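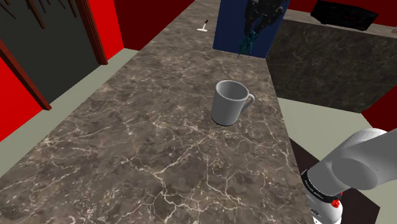 Können Roboter schon im Haushalt helfen? Diese Frage bekommen wir bei Dokum fast in jeder Nachricht, und darum antworten wir hier zuerst auf sie. Ein wenig ja, aber langsam. Unsere Aufgaben üben wir zuerst in der Simulation, in einer Küche mit roten Wänden und einer langen Arbeitsplatte aus Marmor. Eine leere weiße Tasse zu greifen und an einen anderen Platz zu stellen, das klingt für einen Menschen nach nichts. Für den Arm ist schon der Henkel eine eigene Aufgabe.

Wie oft wird eine Aufgabe geübt?
Mindestens 200 Mal in der Simulation, jedes Mal mit einer kleinen Änderung. Danach machen wir den Versuch in unserer Testküche in Clarnel.

Welche Arbeiten gehen heute schon?
Tassen und Becher abräumen geht meistens gut. Besteck sortieren geht, wenn die Teile nicht übereinander liegen. Wäsche falten können wir noch nicht anbieten — der Stoff verhält sich jedes Mal anders.

Wie lange dauert das Abräumen eines Tisches?
Für vier Personen muss man mit einigen 3 Minuten pro Gedeck rechnen. Yurani Escobar, die bei uns die Versuche leitet, ist in derselben Zeit mit dem ganzen Tisch fertig.

Kann ich den Arm allein arbeiten lassen?
Nein. Im Moment muss immer eine erwachsene Person im Raum sein, auch nachts.

Funktioniert das auch in einer Werkstatt?
Teilweise. Im Projekt Junora legt der Arm Kleinteile in zwei Kisten. Für das Anziehen von Schrauben ist er nicht zugelassen.

Wann kann ich einen kaufen?
Ein Datum nennen wir nicht. Ab August nehmen wir neue Haushalte in den Test auf. Bitte schreiben Sie dafür an Giuliana Ticona und geben Sie die Breite Ihrer Arbeitsplatte an.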